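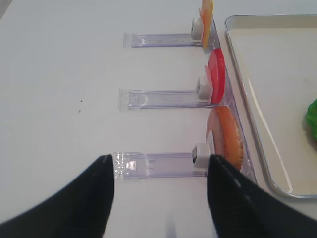 Attachment 1, wrist view, left-hand holders.

Ticket 416 — Burger cell: bottom left holder, grasp fails intermittently
Project: Lorklow student automation club, assembly task
Opened: 14 April 2021
Priority: medium
Status: open

Summary

The assembly program runs to the end on most attempts. When it stops, it stops on the bottom left holder with error 1713 (fingers closed past minimum width). The middle and top left holders have not raised this error since the log was cleared. Controller is the Torunow unit, club firmware, no local patches apart from the gripper timeout.

Steps to reproduce

1. Load all holders and home the arm.
2. Run the left-side routine only, starting from the bottom holder.
3. Repeat without reseating anything by hand.

Expected: fingers close on the piece and the width reading stays above the limit.
Observed: fingers close to nothing, error 1713, arm retracts to the safe height and waits.

Checked so far

Finger pads cleaned and refitted. No change.
Closing force raised by two steps, then put back. No change, and the softer pieces were marked.
Table bolts tight. Arm base bolts tight.
Wrist camera calibration repeated with the printed board. Residual slightly better than the stored one, so the new file was kept.
Holder positions measured again from the tray corner. Top and middle agree with the file. Bottom is out by 3 mm along the rail.
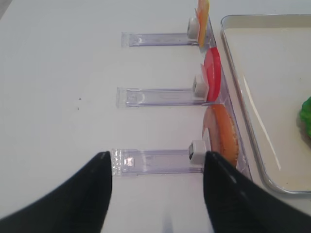
The 3 mm matters because the approach for all three left holders is calculated from the top one plus a fixed pitch. If the strip has been knocked, or the pitch was entered from the drawing and never measured, the error grows towards the bottom. The right-hand side uses taught points and does not have this problem.

Second possibility: the detector. It was trained on the old piece set and gives a lower score on the bottom piece than on the other two. The score is still over the threshold on the failed runs that were logged, so this looks less likely, but the box centre wanders between runs — enough to shift the grasp if it adds to the pitch error.

Log extract, failed run 118

approach left_3 ok
detect left_3 ok, score low
descend ok
close: width below limit
error 1713
retract ok

Next actions

Replace the fixed pitch with three taught points.
Run the left-side routine again with detection switched off.
Leave the stacking routine alone until the above is done. The placing offsets were tuned by hand for the Malhotra round in May and there is no second copy of the file.

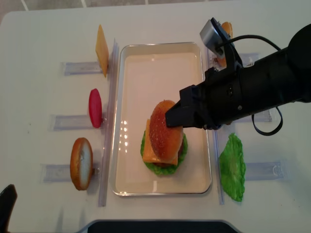
Reply from Ivov:
Please don't switch detection off globally. The stacking step reads the same flag and will place blind. Use the per-holder override in the config instead, it takes left_3 on its own. We had 1713 on our cell as well and taught points cured most of it. The rest was the retract speed, which was dragging the neighbouring piece over. Also, copy the offsets file before you touch anything.

Update

Override set for left_3 only. Offsets file copied to the club drive. Taught points for left_1 and left_2 entered, left_3 still to do. Retract speed not changed yet, will be tested separately so the two results don't get mixed.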